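About Werance

We review novels. Mostly new ones, some in translation, a few that got missed first time round. Started in February by Erlinda Estrella and Jayson Dumlao, who were both tired of 200-word blurbs passing for criticism. Five regular reviewers now. No star ratings, no top tens.
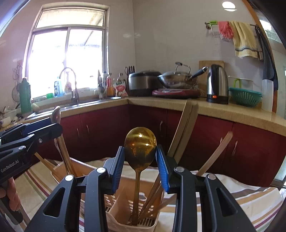
Gold spoon, peach basket.

How it works. Every book gets two readers, and they dont talk until both drafts are in. Parisa Bakhtiari edits. She cuts plot summary hard, so if a review seems light on who marries who, blame her. New reviews go up on Tuesdays, eight a month when we're on top of things.

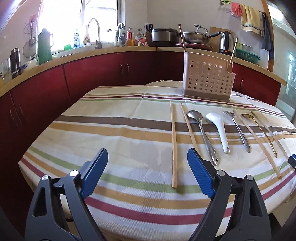 Toàn Triệu runs our long-reads section, Lokach. Family sagas, trilogies, anything over 500 pages. His rule for a big cast: set them out early, plainly, like the utensils lined up on that striped tablecloth, and let the reader pick. Not everyone here agrees. Sunee Kaewsai likes to be lost until chapter five and has said so in print.

Pitches welcome. Send a paragraph on the book and one on why you, plus somthing you've published, a blog is fine. Publishers, finished copies please, no PDFs. We pay on publication.

5 comments
8 shares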